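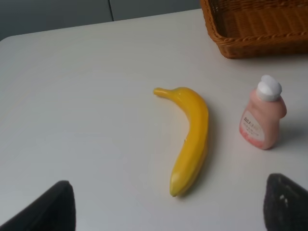 Tunine Regional Journalists' Association
Minutes of the general meeting, September
Held in the upstairs room at the Mussa Library, with a phone link for members outside Tunine. The meeting opened at 6.35 pm with the president in the chair. A quorum was present.

1. Previous minutes
Accepted with one correction: the item on press cards should have read "renewal", not "removal".

2. Finance
The working account stands at $1,136 after payment of the room hire and the web hosting bill. Three invoices for last year's awards dinner are still outstanding and reminders will go out this week. Members asked that the report be emailed ahead of the next meeting.

3. Membership
The association has 269 financial members. Several freelancers have let their membership lapse and said the full fee was the problem. A reduced freelance rate was discussed at some length. Regional radio members were concerned that part-time staff would be left out of it.
Moved that a reduced rate be offered to freelancers and part-time staff from the next renewal period. Carried, two against.

4. Student placements
The Zeltano Courier will take two students over the summer break, one on the news desk and one with the photographers. Sesau Community Radio can take one, for early shifts only. Students will need their own transport to Sesau — the first bus gets in after the breakfast bulletin.
Moved that each student receive $300 towards travel. Carried.
The secretary will write to both newsrooms to confirm supervision and start dates.

5. Court reporting workshop
More than 200 people have asked for the recording of the last workshop. It will go on the members' page once the captions have been checked. A second session on suppression orders was suggested, and the training officer will look for a speaker.

6. Board election
Nominations are open for vice-president and two ordinary positions. Nomination forms need a proposer and a seconder, both financial. Voting will be online, with paper ballots on request.

7. Other business
The style guide link on the website is broken. The web editor will fix it.
A member asked if meetings could rotate between Tunine and Zeltano. Held over.

Meeting closed at 8.10 pm. Next meeting is on a Thursday, same room, date to be emailed.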